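Hand and Camera Trials, Working Group Minutes
May meeting, Rasley lab, start 2:15 p.m.
Chair: Fulgencio Rosales
Minutes of the previous meeting accepted with one correction (the Uter controller is on loan until the end of the month, not purchased).

1. Bottle test on the conveyor

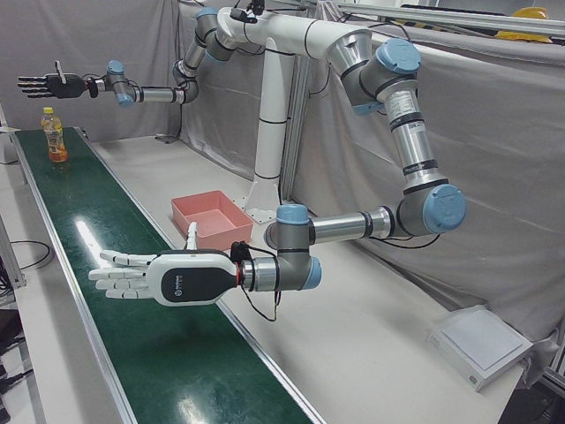
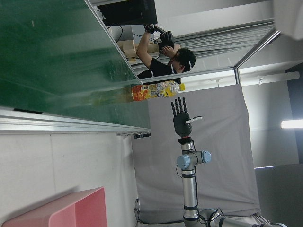
Bottle test at the green conveyor: fixed camera (first), wrist camera (second).

Fulgencio reported on the comparison of the black hand on the right arm and the white hand on the left arm. Each hand was given 59 attempts at the drink bottle with the belt stopped. The black hand dropped it 6 times, the white hand 12 times. Most of the white hand's drops came when the thumb closed late. Medora has been sent the logs and asked whether closing order can be changed in software.

The group discussed whether to repeat with the belt moving. Agreed to do so, slowest speed only, same bottle.

2. Cameras

The fixed view is good for judging approach height but loses the fingertips once the hand closes. The wrist view shows the fingers and picks up a lot of the room behind. De Graaf's quote for a narrower lens was circulated. No decision. Fulgencio to ask if one can be borrowed first.

3. Controller

Uter unit ran 228 cycles without a fault. The old controller stopped twice over the same count, both times on a wrist limit. Agreed to keep the Uter unit on both arms for the moving belt runs.

4. Other business

Cable slack at the wrists to be checked before each run and noted on the sheet.
Spare fingertip pads are on order.

Meeting closed 3:05 p.m.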